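Setting up the breakfast table task for the Laruvley robot club

The breakfast table is the second task of our spring term at the Laruvley club. Two arms work on one table with a toaster, a basket and a plate. This page explains how to prepare the table, so that every team starts in the same way. Please read all of it before you switch on the arms.

1. Lay the grid. Use blue tape and press it down well with your thumb. Where two lines cross, a small fold is not a problem, but a loose end can catch a finger of the gripper.

2. Place the toaster and put one slice of bread in a slot. The plug stays on the table during the whole task - we never heat anything. Tie the long part of the cord together.

3. Put the pastry on the green plate. Keep the plate far enough from the toaster that an open gripper can pass between them.

4. Set the basket inside the grid and check that both arms can reach over it.

5. Look at all the camera views on the laptop before you record. If the toaster hides the bread in every view, turn it a little and look again.
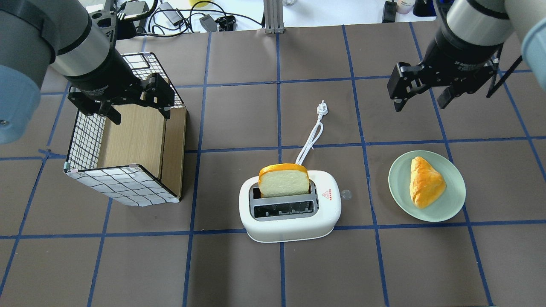
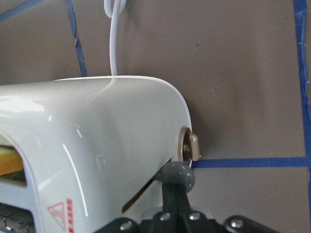
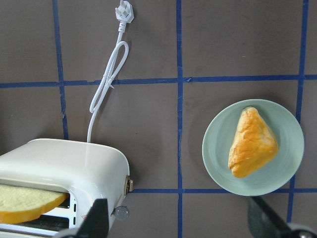
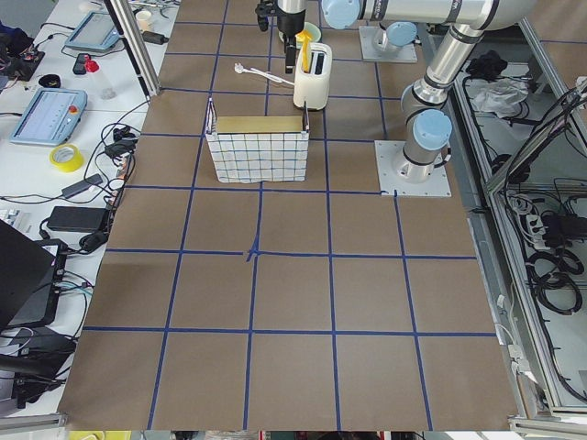

The toaster on the taped grid, from four cameras.

6. Start the program Iment and load the file for your team. Move each arm by hand to its start position, then save it. One student stays beside the stop button and does nothing else.

7. Record 20 runs. A run ends when both grippers are open and above the table. If something falls, stop, put it back and mark the run as failed. Do not delete it, we need the failed runs too.

8. Copy the runs to the Clestico folder and write your team name in the list. In the last term we lost 17 runs this way, when two teams used the same name.

The speed limit for both arms is 9 on the club scale. Please do not change it, also when the arm looks slow to you. Teams which finish early can try the task with the plate on the other side.

The next task will be ready in April. Last changed on Tue 26 March.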